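Hubmann Electric Steamer Pot with Steel Basket

Item 438 — Cotico Kitchen, countertop cooking
Page updated November 2021

We've sold a lot of steamers in this shop, and this is the one that keeps going home with the staff. It's a white electric pot with a steel basket that sits on top and a clear glass lid, and it does one job really well: it turns a plate of cold dough into supper while you get on with something else.

The basket is the part we like best. It's stainless steel with a perforated floor, so steam comes up evenly under whatever you're cooking, and a few raised bumps help keep soft dough from sticking flat to the metal. You can still line it with parchment or cabbage leaves if you want to (we do, for anything with a very wet filling). It lifts straight out and goes in the dishwasher. The base does not! Wipe that with a damp cloth once it's cool and unplugged.

There are two short side handles, one on each side, so you can carry it to the table. The controls are on the front of the base where you can reach them without leaning over the steam. The lid has a small vent near the knob, and you'll want to turn that away from your face when the pot is going hard.

What to cook in it? Filled buns and dumplings, first and always. Broccoli, green beans, corn cut into short lengths, a piece of fish on a bit of parchment. Take the basket off and the pot underneath makes noodles or soup for two. But buns are why most people buy it, and four at a time is a comfortable load for one or two people — they puff up, so leave a finger's width between them and don't let them lean on the sides.
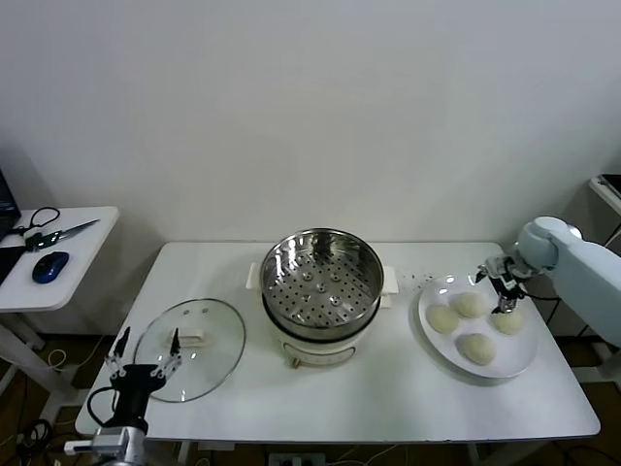
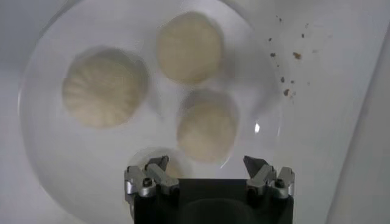 How much water should I put in for one batch of buns?

Two cups is plenty for a batch of fresh buns, and you should stop well short of the basket floor so the boiling water can't splash the dough. For a second batch right after, top it up with hot water so you don't lose the steam. Frozen buns take longer, so start those with an extra half cup.

A few notes from our own kitchen

Let the water come to a full boil before the food goes in. Dough that sits in a slowly warming basket gets gummy on the bottom. Wellington Amaral, our buyer, steams his for 12 minutes from fresh and then switches off and leaves the lid closed a little longer, which keeps the tops from wrinkling. I've tried it both ways and he's right.

Dry the underside of the lid halfway through if you're fussy about smooth tops. A thin kitchen towel works, but keep it away from the hot base.

If your tap water is hard, you'll see white marks in the pot after a few weeks. A splash of white vinegar and some water, warmed and left for 20 minutes, takes them right off. Rinse it twice.

What comes in the box

Base with power cord
Stainless steel steamer basket
Glass lid with knob
Short printed booklet (the bun dough recipe in the back is a good one, but go easy on the yeast in summer)

Goes well with

Kudovard oval serving plate, white, item 778. Big enough to hold a batch of shaped buns with space between them, and the wide rim makes it easy to pick up with floury hands.

Dokuditz parchment rounds, pack of 246, item 20. Already punched with holes. I resisted these for ages and cut my own, and now I wouldn't go back.

Spare lids and baskets are sold separately and have been in stock since May. Please check the label under your base before ordering, as the older pot takes a slightly narrower basket and the two don't swap.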